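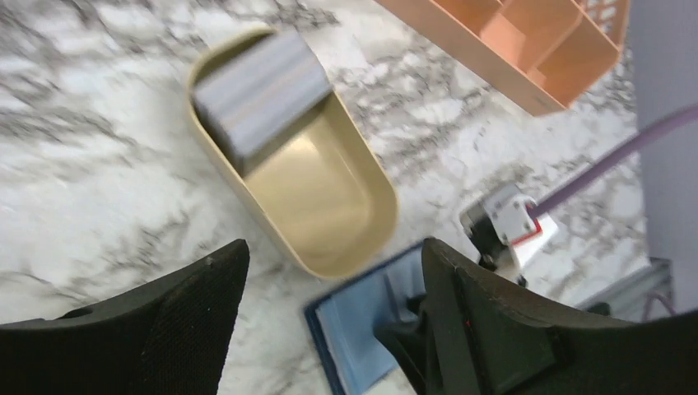
Questions people ask me about the Trumeo recordings

I look after the data side of Trumeo, which mostly means I spend my days guiding a robot arm through small kitchen and bathroom jobs so that a learning system has something to copy. The same questions keep landing in my inbox, so I've put the answers in one place. If yours isn't covered, write to me or to Fraser Imrie and one of us will get back to you (Fraser is quicker).

What is an episode?

One go at one job, from pressing record to pressing stop. Picking something up out of a tray and putting it down somewhere else is an episode. Doing it again with the tray turned a bit is a second episode. Most of mine last 17 seconds or so when I'm awake and a good deal longer before coffee.

How many do you need for one job?

We ask for 50 good ones per job before we try any training. I usually record 55, so there's a bit of slack when I go back and throw out the bad ones. For some jobs that's plenty. For anything with cloth in it, it's nowhere near enough and we go round again.

Do I need to know how to program?

No! You need steady hands and a bit of patience. The recording program is called Tosh, and once it's running there's a start button, a stop button and a box for notes. If you can work a washing machine you'll be fine.

How do you steer the arm?

I hold a smaller arm, which we call Visby, and the big one copies whatever it does. Squeeze the handle and the fingers close. It feels very odd for the first hour and then you stop thinking about it. Left-handed people seem to pick it up faster than I did, though I've no idea why.

Why is there a camera down by the fingers?

The camera on the stand sees the whole worktop, but as soon as the arm leans in it blocks its own view. The one at the wrist goes wherever the hand goes, so it still has a look at the thing being picked up at the moment that matters. You get the fingertips in every shot, big and dark along the bottom, and that's useful too, as the system can learn where its fingers are compared with the object.

It does mean the picture smears when you swing the arm about. A little blur is all right. If a whole episode looks like the view from a train window, slow down and do it again.

Should I clear everything else off the worktop?

Please don't. My first batch was all done on a bare surface and the results were useless the minute anybody left something lying about. Now I leave trays, organisers and whatever else is handy around the edges, and shift them every few episodes. Cables can stay in view as well, as long as they can't snag on the arm. Do check that before you start. I pulled a plug out with a wide swing in January and lost the whole morning's work.

Does the surface matter?

More than I expected. Patterned stone is harder than plain white, as the veins can look like edges of things, and shiny trays catch the light in the bottom. We want both in the set. If you've got a plain board you can lay it over the top for half your episodes and take it off for the rest.

What do I write in the notes box?

A plain sentence saying what you did, the way you'd say it to someone in the same room. "Pick up the grey block and put it on the worktop" is lovely. "Task 2 again" is no good to anyone. If you aren't sure what an object is, say what it looks like. Two people will call the same thing a sponge and a cloth, and I'd much prefer "grey block" from both of them.

I dropped it halfway through. Do I delete the episode?

It depends what happened next. If you dropped it, went back, picked it up and finished the job, keep it – those are some of the most useful ones we have, as the system gets to see how to recover. If it rolled onto the floor, or you reached in with your own hand to sort it out, bin it. Tosh has a "discard" key and it doesn't ask if you're sure, so mind your fingers.

Can I start from the same place each time?

The arm, yes. Send it back to its rest position before every recording. The objects, no. Turn the tray, slide it along, put the block at one end and then the other. I got lazy about this once and the arm learned to reach beautifully for one exact patch of worktop, whether there was anything on it or not. Torquil Lamont still brings it up.

How long should I go on for?

Two hours at a stretch, at the very most. After that people get sloppy without noticing, and you can see it later when you watch the episodes back: the approach gets jerky and the grip gets later and later. Have a proper break and do some labelling, or go for a walk.

Who checks the recordings?

Torquil and I watch all of them, sped up, on a Wednesday. We look for people's hands in view, gaps where a camera dropped out, and notes that don't match what was done. Then they go across to Nusar, which is the machine we train on, and it chews through them overnight.

Will it work first time?

Sometimes it does and it's a bit of a thrill. More often the arm gets most of the way, hovers over the tray as though it's forgotten what it came in for, and stays there. When that happens I look at where it hesitates and record another batch starting from just before that point. It usually helps.

Can I use my own things from home?

Yes please, the more variety the better. Nothing sharp, nothing you'd miss if it got squashed, and no liquids. Put your name on the bottom if you want it back, and leave it in the crate by the door with a note saying which jobs you've used it for.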